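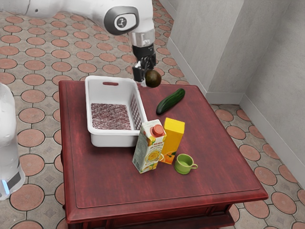 Home | Products | Manuals | Parts | Contact

Search manuals Enter model or part number Go

Randton Pantry Storage System
Section 4: Setting up the shelves, fan and humidity control

Read Section 3 (Leveling and wall fixing) before you start. The frame must be fixed to the wall before any shelf is loaded.

4.1 Choosing the shelf positions

The frame is 890 mm wide and accepts wire shelves, solid shelves and the deep drawer. Wire shelves go in the upper positions. The deep drawer fits only in the lowest position.

1. Mark the shelf positions on both uprights with the template supplied. The numbers on the left and right uprights must match.
2. Push two clips into each upright until the tab clicks.
3. Lower the shelf onto the clips at the back first, then the front.
4. Press down on each corner. If a corner rocks, remove the shelf and check that all four clips are at the same number.

CAUTION: The maximum load for a wire shelf is 49 lb, spread evenly. Do not stand on a shelf or on the open drawer.

NOTE: Frames shipped before June use the older square clip. Square clips and round clips must not be mixed on the same shelf. Both types are listed in Section 9.

4.2 Fitting the fan

The fan draws air in at the bottom of the frame and moves it up through the shelves. It runs at one speed and has no battery.

1. Unplug the power supply.
2. Slide the fan bracket onto the rear crossbar with the arrow pointing up.
3. Tighten the two thumbscrews by hand. Do not use pliers.
4. Route the cable down the right upright and press it into the cable guides.
5. Connect the power supply and listen for a steady sound. A ticking sound means the cable is touching the blades – switch off and route it again.

Leave a clear gap between the rear crossbar and the wall. Air openings anywhere near the frame must stay uncovered, including those on other appliances in the same pantry.
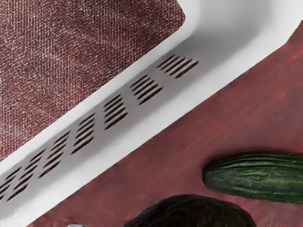

Sloped white strip with rows of narrow ventilation slots.

Wipe slots and grilles with a dry brush. Spray cleaners leave a film that holds dust.

4.3 Setting the humidity control

The control switches the fan on when the air in the pantry is more humid than the set value. It does not heat or cool the air.

1. Hang the sensor from a middle shelf, away from the door and the fan outlet.
2. Hold SET until the display flashes.
3. Use the arrow keys to choose a value, then press SET once to save it.
4. Close the pantry door and leave it closed overnight before reading the display.

Onions, garlic and dry goods need a lower setting than root vegetables. Where both are stored, set the control for the dry goods and keep the root vegetables in the deep drawer with the lid closed.

If the display shows E2, the sensor plug is loose. If it shows E4, replace the sensor.

NOTE: The saved value is lost if the power supply is unplugged. Write it on the label inside the door.

4.4 Routine checks

Vacuum the fan guard once a month. Replace the fan filter after 2,000 hours of running time. The counter appears when both arrow keys are pressed together and is cleared by holding SET while it is shown.

Check the wall fixings each time the filter is replaced. Tighten a loose fixing only after the shelves above it have been unloaded.

CAUTION: Do not oil the fan. The bearing is sealed, and oil will attract dust to the blades.

For replacement clips, quote part number 31 and the type of clip, round or square.

Section text: Selma Babić. Technical check: Radomir Mujić.
Revised Wed 3 January

Related manuals
Section 3: Leveling and wall fixing
Section 5: Fitting the door and seal
Section 9: Parts list
Plirargate deep drawer – assembly sheet
Ritcombe door hinge – adjustment sheet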